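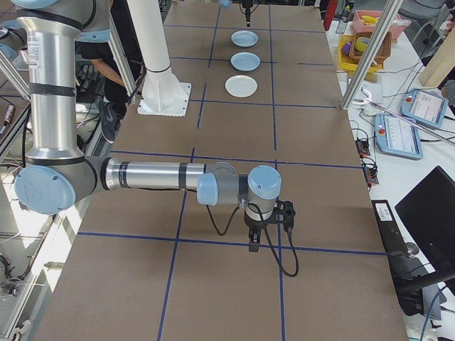

Workshop and Kitchen Tips from the Danzer Open Day

The automation lab at Danzer opens its doors one afternoon in August, and this year I went for the tabletop session, where robot arms move dishes from one spot to another. I went for the machines and came home with a page of notes on how to run a bench. The people who work there spend their days making a table predictable enough for a machine to use it, and most of what they do costs very little and works in a garage or a kitchen.

Cover the bench with paper

The work table in the lab has a covering like brown kraft paper. I have since done the same with the bench in my garage. Buy a wide roll, cut it a hand's width longer than the bench at each end, fold it under and tape it to the underside. Tape on top catches on things. Pull it tight from the middle outward. Glue drips and pencil marks stay on the paper, and you can write measurements straight onto it. A roll cost me 2 dollars at a yard sale, but even at the store it is cheap.

Do not use it near a stove, a heat gun or a soldering iron. For those, keep a ceramic tile on top.

Mark the table with tape

Dark blue tape runs the length of the table and across it, so the top is divided into rectangles. Zubaida Malik, who led our group, told us to start with the two long lines and fit the short ones to them. If you start with the short ones, any error adds up by the far end. She snaps a chalk line first and lays the tape against it.

At home I use three boxes: one for parts coming off, one for parts being cleaned, one for parts ready to go back on. It helped right away with a bicycle hub. In the kitchen you can do it on a tray with washable tape for a child who is learning to set out ingredients.

Some notes on tape:

Wipe the surface and let it dry before you start.
Lay the tape down without stretching it. Stretched tape creeps back and the corners open up.
Press with the edge of an old plastic card.
Cut with a blade at the crossings only if there is a board underneath — otherwise tear it.
On bare wood, take it up within a month. On paper it can stay until you change the paper.

Practice with plates you don't mind losing

The demonstration used small plates in white and pale blue, set out in a line down the middle column of the grid. Malik's rule is that every plate gets its own rectangle and nothing is stacked until the stack is the job. I now unload the dishwasher that way. Small plates go on the counter in a line, large ones next to them, then into the cabinet in two trips. It takes the same time as before and I have not chipped a rim since.

For light-colored plates with gray scuffs, mix baking soda with a little water to a paste, rub with a soft cloth, rinse. Try the back of the plate first.

Keep the side table separate

The controls in the lab are on a white side table to the right of the work. The tablets that run the arms each have a red emergency stop button, and we were shown where those were before anything else. The home version is simple: know where the switch is before you turn on a tool, and keep the path to it clear. I moved my power strip from behind the bench to the right front leg, at knee height, and it was a ten-minute job with two screws.

Phones, drinks and instructions go on the side table too. Mine is a Vevley folding table, 81 centimeters wide, and that is plenty.

Use bins in bright colors

Props and supplies go in colored containers, pink and yellow among them. A roll of tape sits in a wicker basket. I had always bought clear bins on the theory that you can see what is inside, but with a bright bin I remember the color and walk straight to it. Pick one color per job and don't label the lid. Label the front, where you can read it when the bins are stacked.

Take care of cables

Loose cable is a nuisance on any bench. For cords that stay plugged in, make one wide loop at the back and tie it with a strip of hook-and-loop, loose enough to slide a finger under. Leave slack where anything turns or lifts. A cord that bends sharply at the plug will fail there first.

If you want to go

The Danzer building is on the Clalolano side of the canal, and the Iltton bus stops at the gate. There were 140 places on the list and they were taken by lunchtime, so sign up early. Doors open at 1 p.m. Wear closed shoes. Children are welcome with an adult, and the tabletop session is the one to choose for them, as they can ask questions while the engineers work. Parking is free behind the building, but the entrance is narrow and larger vans should use the street.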